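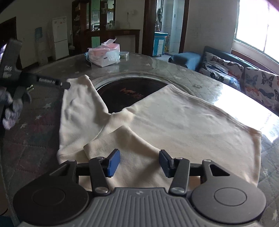

Grippers get a checkup at Fekatine, and the laundry pays for it

20th April

The most carefully maintained piece of equipment at Fekatine fits in two hands, has no engine and spends its working life pinching T-shirts.

Fekatine records people folding clothes with hand-held grippers so that robot arms can later be taught to do the same. The company calls this skill acquisition. Anyone who has shared a home with a teenager may call it optimism. Either way the grippers have to open and close the same way each time, and by April several of them had stopped doing that.

The trouble showed up in the recordings before it showed up in the tools. Out of 239 folds logged in one batch, 113 had to be thrown out. The fingers were closing a little late and a little crooked, and a hem that should have been held at the corner was being held somewhere in the general region of the corner.

Ruaridh Munro, who looks after the hand tools, traced the fault to the pivot screws. Each finger hangs on a short linkage, and the screws at the joints back out a hair at a time under steady use. "You can't see it and you can't hear it," he said. "You find it by grabbing the finger and being rude to it."

His repair is not going to trouble the patent office. The screws come out, get a dab of thread locker and go back in until the joint moves freely without rocking. Then the pads are wiped down, because knitwear sheds and the fluff ends up on the gripping face. A pad with a coat of fluff on it slides across cotton like a sock on a kitchen floor.

Overtightening is the other popular mistake. A stiff linkage makes one finger arrive before its partner, and the shirt gets shoved sideways before anything has hold of it. Munro said he had seen this described in an operator's notes as "shirt uncooperative."

After that comes the zeroing. The fingers are brought together until the pads just touch, the reading is saved as closed, then they are opened all the way and the reading is saved as open. Both tools in a pair are done in the same sitting. Fekatine learned this after matching a fresh left hand with a tired right one and getting a week of folds that all leaned the same way.

The last step is a test fold on a real garment. Munro prefers a light knit over anything crisp, on the grounds that a dress shirt will flatter a bad gripper and a soft tee will not. The tool passes if it can pick up a single layer at the hem, carry it over and let go without dragging the rest along.

Checks are now due every 1,000 closes, and the whole routine takes four minutes if the screwdriver is where it was left. Fekatine has set no time for finding the screwdriver.

The rejected folds have been kept. Munro says they may be useful for teaching a robot what a bad fold looks like, a subject on which the company now holds a considerable library.

Comments (3)

pegboard_lou: We had the same thing with loose pivots. Put a paint mark across the screw head and the arm. If the line breaks, it moved. Saves you being rude to it.

Hollis T.: Does the thread locker get on the plastic? The kind I use eats some plastics for breakfast.

drawerfullofsocks: 113 bad folds out of 239 is still better than my house.

Related

Jendo delays its towel-folding arm again
Flestetti opens spare parts counter, runs out of spare parts
Mazandarani cell back up after cable swap
Finger pads: when to clean, when to replace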